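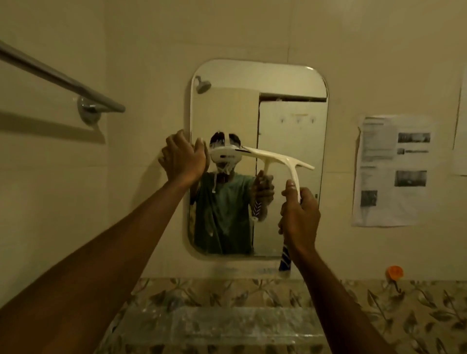 Zinash Zeleke swears a squeegee is all a bathroom mirror needs: start at the top, pull down, done. Well, I've been doing it her way and I still get lines! Mostly up top, and then a little smeary patch in each corner, because my mirror has rounded corners and the blade is dead straight.

It's a tall mirror on a tiled wall. I steady it with my left hand up by the corner and work the squeegee (white blade, blue and white handle, very cheerful) with my right. 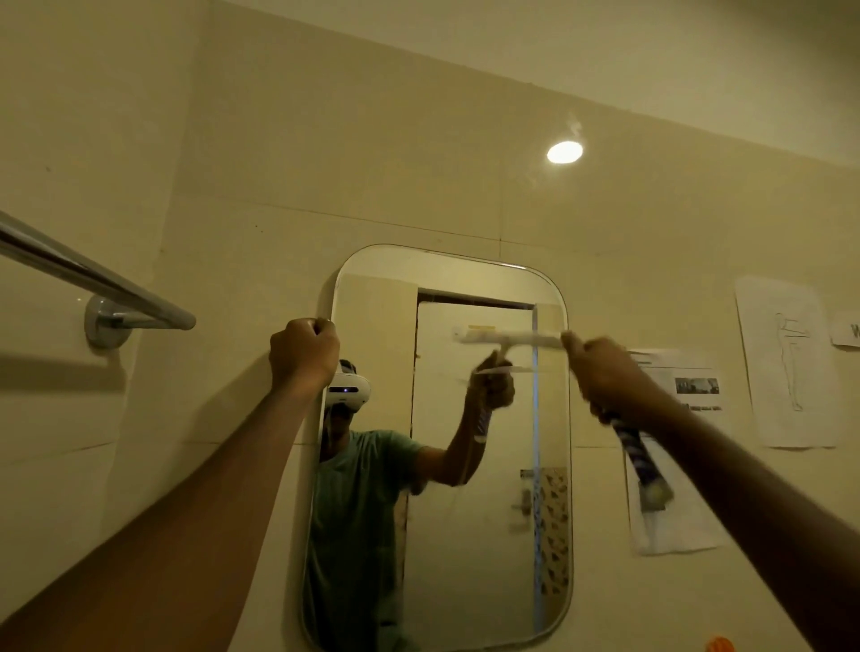
I've tried more cleaner, less cleaner, plain water. More is worse – it all runs down onto the counter. I've also got papers taped to the wall right next to it, so I can't just spray like crazy. What am I missing? Do I need a new blade or a new technique?

asked by Tipene Sutcliffe, March 3, 2022

Kedir Beyene
Wipe the blade after every single pull. I keep an old T-shirt over my shoulder for it. If you don't, the water you took off the first time goes right back on with the second one, and there are your lines. Also overlap each pull a bit with the one before. For the corners forget the squeegee and use a dry microfiber cloth.
And watch that left hand! I used to hold mine the same way and spent ages blaming the blade for what were plain old fingerprints. Hold the edge if you have to, then buff that spot last.

Alois Gisler
newspaper

Tiruwork Degefa
Kedir has it. I'd add – put the cleaner on a damp cloth and wipe the glass with that, then squeegee. No spray, so your papers stay dry. Run your finger along the rubber too. Mine had a nick in it and left one line in the same place every time for 7 months before I noticed. Some blades slide out and you can flip them over.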